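Okay, a thread on the Berkau terminal, because I've been muttering about it to my kitchen wall for a month and the wall has stopped listening.

Background if you don't live out this way: Berkau is the regional airport, the one you use when you can't face the big one. Two gates' worth of charm, terrible coffee, parking you could afford. Then they built the new terminal next door and everybody got very excited, me included!

It opened in January. Ribbon, brass band, free keychains. I have the keychain. The ring fell off.

What I didn't know then (and I read the airport's newsletter, that's the kind of person I am) is that the building opened on a temporary occupancy permit. The final one still hasn't been issued. The contractor, Trotberg, says its part is finished. The airport says it's waiting on paperwork from Trotberg. The county says it's waiting on both of them.

I went to the public meeting last month. It was in the old terminal, which I thought was a bit pointed. The list of open items they handed out had 81 lines on it. I read all of it on the bus home and missed my stop.

A lot of it is small stuff. Door closers. A missing sign by the family restroom. Paint on a sprinkler head. Fine, that's any new building, my sister's condo had worse.

But then there's the smoke vents over the departures hall, the ones that are supposed to open by themselves. Line 14 says "retest." Line 15 says "retest" again. I'd love to know how the first test went and I asked, and the answer was that it would be covered in the next report.

The other big one is the baggage belt. Greenberg did the belts, and they're a separate contract from the building, so when the belt stops you get two companies pointing politely at each other. I've flown out of there twice since it opened and both times we waited at the carousel long enough to make friends.

Four pics and then I'll get to the parking garage, oh boy

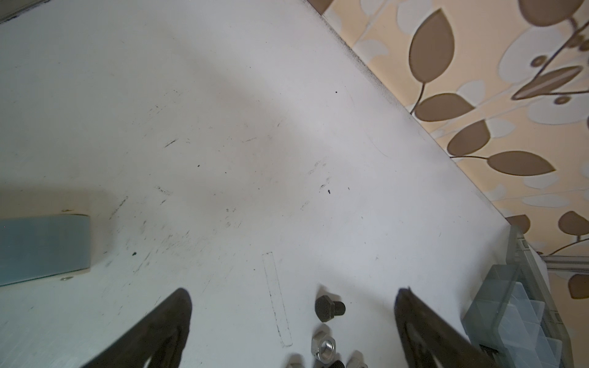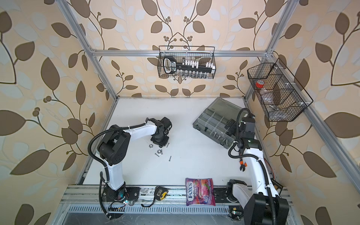
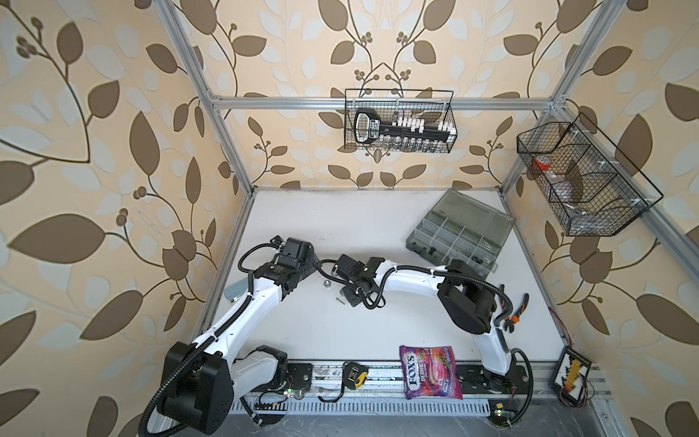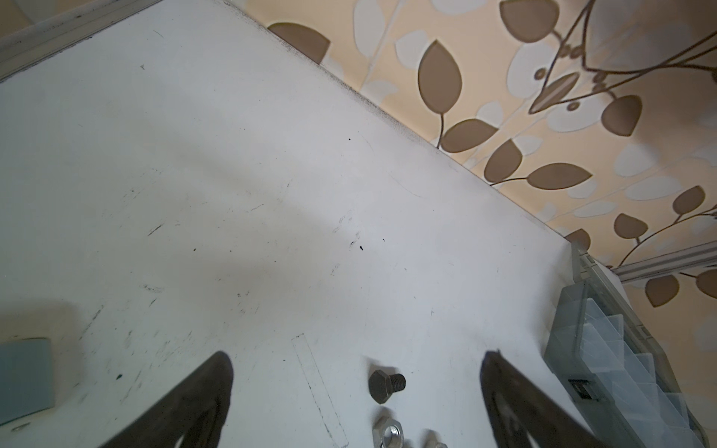

white tabletop, leafy wallpaper

Right, the garage. The plan had 1,778 spaces, I remember the number because it was on the banner for the whole of construction. The top level is still fenced off. So everyone circles, gives up, and goes to the overflow lot in Lellside, where there's a shuttle.

The shuttle is lovely by the way. The drivers are saints and one of them plays old country music. It's just that it comes every half hour and your flight doesn't care.

People in my replies last time said "who cares about a certificate, the place is open." I get it! I felt the same until I started reading. The certificate is when the warranty clock starts. It's also when the airport has to hand over the last chunk of money, so there's a reason each side would like the date to land somewhere different.

And if a tile falls off in the meantime, who fixes it? I asked that too. I got three sentences and I still couldn't tell you.

The shops are stuck in it as well. The woman at the sandwich counter told me they only got the go-ahead for cold food, so no ovens, so no toasted anything. Half the menu board has tape over it. She was very nice about it. I had the turkey.

To be fair to the airport (I do try), the security line is so much better than the old place. I was through in 8 minutes with a laptop and a toddler's stroller that wasn't even mine, I was holding it for somebody. And there are outlets at the seats that work. Most of them.

Also the windows. You can see the runway from pretty much anywhere upstairs and it's gorgeous when the sun's going down. Whoever fought for those windows, thank you.

What I'd like is pretty boring. Put the list online, with dates. Update it when something gets crossed off. They have a whole page for the art in the arrivals hall so I know they can make a page.

The next meeting is at 7 pm, old terminal again, upstairs this time. Agenda isn't posted yet, I'll add it to this thread when it is. Park in Lellside and give yourself nearly an hour.

If you work out there and know what's going on with those smoke vents, my messages are open. And if you've had your bag go missing on the new belt, tell me which flight, I'm keeping a list of my own now.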